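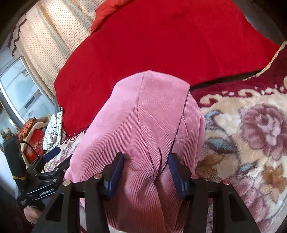
Pana (tejido)

La pana es un tejido grueso, casi siempre de algodón, cuya superficie está recorrida por surcos paralelos llamados bordones o canutillos. Pertenece a la gran familia de los tejidos con pelo, en la que conviven el terciopelo, la felpa y otros géneros de tacto amable, y ha acompañado durante generaciones tanto a la gente del campo como a estudiantes, maestros y niños en edad de arrastrar las rodillas por el suelo.

Fabricación

Se teje con una trama adicional que flota sobre la base. Esas bastas se cortan después a lo largo, se cepillan y se levantan hasta formar el bordón, una labor delicada que antiguamente se hacía a mano, con una cuchilla larga y muchísima paciencia. En Amville, villa de tradición textil, el taller Fitholm llegó a tener 53 mesas de corte, y todavía hoy se recuerda allí con cariño la feria de octubre, en la que se vendían los retales del año.

Variedades

El grosor del bordón decide el carácter de la tela. La pana fina, o milrayas, cae con suavidad y se presta a camisas y vestidos; la gruesa, más abrigada y algo terca, se reserva para pantalones, chaquetas y tapicería. Existe además la pana lisa, sin surcos, que a menudo se confunde con el terciopelo de algodón.
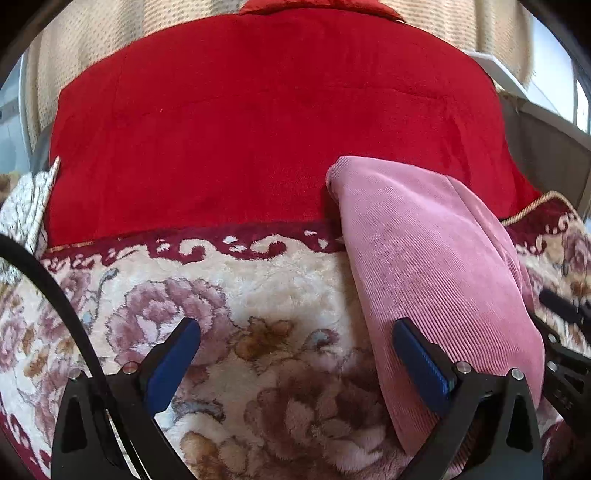

Tela roja de superficie suave, con ligeras arrugas.

Cuidados

Conviene lavarla del revés, con agua templada y sin llenar demasiado el tambor, y cepillarla en el sentido del pelo una vez seca. La plancha directa aplasta los bordones; es preferible el vapor, aplicado por el reverso. Las pelusas, compañeras inevitables de casi todos los tejidos con pelo, se retiran con un cepillo suave.

Véase también: Terciopelo, Felpa, Fustán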